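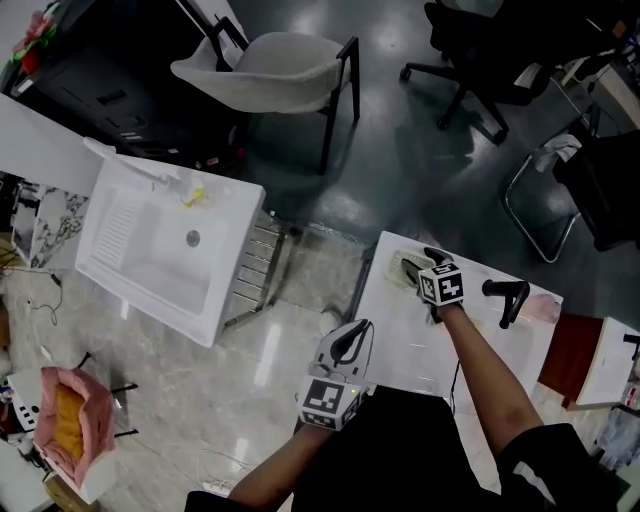
I caught Vicente Villalba on the phone while he was gluing tires, and he warned me he'd be putting me on speaker. "If I swear, it's the glue," he said. Fair enough!

Vicente runs the Kurkport club's off-road track (1/10 buggies mostly, plus a truck class when enough people show up), and he's just finished second in 2wd at the Davside Fall Classic. I wanted to hear about the main, but he wanted to talk about dirt first.

"They watered it at lunch and then the sun came out," he told me. "So you had this slick line on the inside and real grip out by the pipe. I ran wide all day. My buddy Acuña kept yelling at me from the pit lane to tuck in, and I kept not listening."

He qualified fourth, got up to second on lap three, and stayed there. I asked if he ever had a shot at the win. Long pause, some tire noises.

"Once. The leader clipped the triple and I was right on his bumper, and then I cased it too. Same jump! We both laughed about it later. Well, he laughed."

His car is a mid-motor Rokgate he bought used, with 268 packs through it. He writes every run in a notebook, which I find kind of amazing (I can't even remember which of my batteries are charged). He's gone softer on the rear springs this season and says it's the best change he's made. The diff he still isn't happy with.

"I've rebuilt that thing so many times. It feels great for two runs and then it goes gritty on me. I'm trying thicker oil next, 2000 in the rear, and if that doesn't do it I'm buying a new one."

We got onto newcomers, and he got pretty fired up. He wants a slower spec class at Kurkport by March, stock motors only, no fancy tires. "A kid comes in with a box-stock car and gets lapped nine times, he's not coming back. Give him somebody to race."

Then he had to go, because a tire had stuck to the bench.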